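Auriculares de diadema: una mañana entre almohadillas, cables y manías

2024-08-06

Llevo años usando auriculares de diadema y tratándolos fatal. Los cuelgo del pomo de la puerta, los meto en la mochila con las llaves, me los dejo puestos en el cuello mientras cocino... En fin, que cuando me dijeron que en Cultska, el taller de Didcombe donde reparan y ponen a punto auriculares usados, estaban dispuestos a recibirme y contestarme a todo, me apunté antes de que acabaran la frase. La única condición que me puso la encargada fue que no sacara su nombre. «Si lo pones, mi familia entera me manda los suyos para arreglar», me dijo, y me pareció una razón estupenda.

El taller está encima de una panadería y huele a bollo hasta media mañana (lo cual complica bastante la concentración, os lo digo yo). Me recibió con un café y, antes de que yo pudiera sacar la libreta, ya me había pedido que le enseñara los míos. Los miró por dentro, pasó el dedo por la almohadilla izquierda y puso cara de dentista.

«¿Tú limpias esto?», me preguntó.

Le dije que a veces. Me dijo que no.

Empezamos entonces por la limpieza, que era el tema que yo había pensado dejar para el final. Según ella, la mayoría de los auriculares que le llegan por «sonar mal» suenan perfectamente y lo que tienen es la rejilla tapada. «La gente me habla de que ha perdido graves, de que se oye lejos, de que un lado va más bajo. Quito la almohadilla, paso un cepillo blando y se acabó el misterio. Cobrar por eso me da hasta apuro, pero lo cobro.» Usa un paño apenas humedecido para el exterior y nada de chorros de alcohol sobre la piel sintética, que se reseca y se cuartea. Yo tomaba notas con cierta vergüenza.

Le pregunté por los colores, porque es una discusión que tengo en casa desde hace tiempo. Mi pareja quiere unos blancos y yo sostengo que los blancos son para gente más ordenada que nosotros. La encargada se rio mucho con esto. «Los blancos son los más agradecidos de limpiar, porque ves la mancha y vas a por ella. En los negros la mugre vive tranquila. Ahora bien, si usas maquillaje o crema solar, con los blancos vas a sufrir, eso también te lo digo.» De los marrones con detalles plateados me contó que son los que más le piden para regalo, y que a ella le gustan porque el marrón envejece con dignidad mientras que el plateado, si es pintura, empieza a saltar por donde lo agarras siempre.
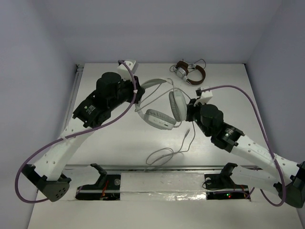

¿Y por dónde hay que coger unos auriculares de diadema para no estropearlos?

«Por las dos copas, una con cada mano, y abriendo lo justo para que pase la cabeza. Lo que mata la diadema es tirar de un solo lado, que es como se los quita casi todo el mundo, yo incluida cuando suena el teléfono. Toda la torsión se la come la bisagra, y un día hace crac.»

Me enseñó el gesto correcto unas cuantas veces y luego me hizo repetirlo a mí, que me sentí como en una clase de baile. Cuesta, ¿eh? La mano derecha se me iba sola.

De ahí pasamos a las bisagras, que son su gran pasión (palabra que ella no usó, pero habló del asunto con los ojos brillantes). Guarda piezas sueltas de todo tipo en cajones con etiquetas escritas a mano, y una parte se las manda Patrício, un almacén de recambios con el que trabaja desde mayo. Antes compraba a otro proveedor y tenía 200 pares de almohadillas que no encajaban en nada. «Las tengo todavía. Las voy usando para rellenar paquetes. Son comodísimas, tus cosas llegan como en una nube.»

Le pregunté cuánto dura una almohadilla si uno se porta bien. Me contestó que dos años, con uso diario y sin sudar demasiado, y que si haces deporte con ellas ni le preguntes. También me dijo que cambiarlas es facilísimo y que cualquiera puede hacerlo en la mesa de la cocina: se tira con suavidad del borde, se limpia el surco y se encaja la nueva empezando por abajo. Yo lo intenté allí mismo con las mías y tardé cuatro minutos. Ella, con la segunda, no llegó ni a contar.

Hubo un momento en el que nos pusimos a hablar de cómo guardarlos y casi discutimos. Yo defendía el gancho en el lateral del escritorio; ella, la funda rígida o, si no, tumbados en una balda sin nada encima. «El gancho fino te marca el acolchado de la diadema. Si te empeñas, que sea ancho.» Está preparando con Endlow, una tienda de muebles de la misma calle, un soporte curvo que respete esa forma, y me dejó probar uno sin barnizar. Era bonito, pesaba lo suyo y se me quedó una astilla en el pulgar.

Antes de irme me devolvió los míos limpios y con la diadema ajustada. Me los puse en la escalera, por curiosidad, y me sonó un platillo en una canción que me sé de memoria y que juraría que no estaba. Luego entré en la panadería. Me los quité con las dos manos para pedir, compré dos bollos y le subí uno.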